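2nd September

Up before six again, which is becoming a habit I never asked for. The light was coming in sideways over Ukcombe and the bread had risen so far overnight it had lifted its own tea towel. Baked it while I had my first coffee. A bit flat on top, lovely underneath, and I ate the crust end standing at the sink with far too much butter.

So, choir. I said I'd write something after the first rehearsal back and then I fell asleep on the settee, so this is catching up. We've got new music! Widad has decided we're doing the Bulton carols, all 3 of them, and one is in Latin and one has a bar of 6/8 dropped into the middle for no reason I can find. I came in early on it every single time. Suha was next to me and came in early as well, out of loyalty I think, so at least it sounded like a decision.

It was so good to be singing again though. I hadn't opened my mouth properly since June, apart from shouting at the cat, and the first warm-up was shocking. All air and gravel. By the tea break something had loosened and I could get up to the E without screwing my face up. Rawan says I always screw my face up. She sits in the front row of the altos and has to twist right round to see me, so I don't know why she bothers.

There are more tenors this year (two proper ones, plus Nisreen, who has moved down from the altos and is thrilled to bits). She says she's spent years pretending to be up there and now she can finally sing where she talks. It makes a huge difference to the sound. In the slow carol there's a place where everybody else drops away and the tenors are left holding one note, and last winter it used to wobble about like a shopping trolley. Last night it just sat there. I got goosebumps and missed my entry.

Less good: the hall. The rent's gone up and it's now £421 for the term, and the piano is still flat in the bottom octave. Widad played the opening of the Latin one on it and stopped and played it again up the other end. There was talk of moving to the chapel on Zoubi Lane but the parking is dreadful and you can see your breath in there from October onwards. I'd sooner pay the extra. Siham wants a concert with a proper raffle to cover it, and she looked straight at me when she said raffle, so I suppose I'm selling tickets.

Bought a book of them this morning on my way to the opticians, as it happens. They come numbered up to 999, which seems optimistic for us, but they were the only ones left on the shelf apart from some cloakroom ones in a horrible salmon colour. I've put them in the drawer with the batteries.

The optician was fine. Eyes slightly worse, to be expected, and she asked what I use my glasses for most and I said reading small notes from far too far away. She suggested a pair set to music-stand distance. I hadn't known you could have that! You measure from your nose to the stand, holding your folder up as you normally would, and they make them up for that. I did it at home with the dressmaking tape and the Latin carol propped against the bread bin, and I hold my music a lot closer than I thought. Suha has had hers for years, it transpires, and never said a word, the rat. 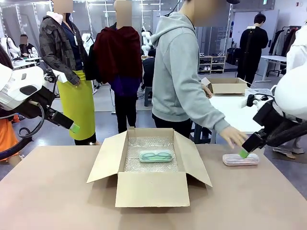

Anyway I'm going to go for it. If I can see the 6/8 coming I might stand a chance of being ready for it, and my neck will thank me, all that peering down over the top. I used to have the music blown up on the copier at Drekalent when I worked there, which was grand until you had to turn a page the size of a pillowcase in the middle of a quiet bit.

Practised for a bit after lunch with the window shut. The recordings Widad sends round are just her plonking out each part with one finger and counting aloud, and I've got the rhythm of her saying "and breathe" stuck in my head more than the tune. Did the Latin very slowly. I still don't know whether it's a hard or soft c in the second verse and I don't believe Rawan does either, despite what she told everyone.

Soup for tea, leek and the last of the potatoes, with the flat loaf. Rang Siham about the raffle and she's already got a hamper promised and somebody's homemade damson gin. I said I'd do a cake. I'll have to remember to ask what size, and whether the tin with the loose bottom is at hers or Nisreen's. Rehearsal again next week and I want that middle section learnt by then. Bed now, the cat's already on my side.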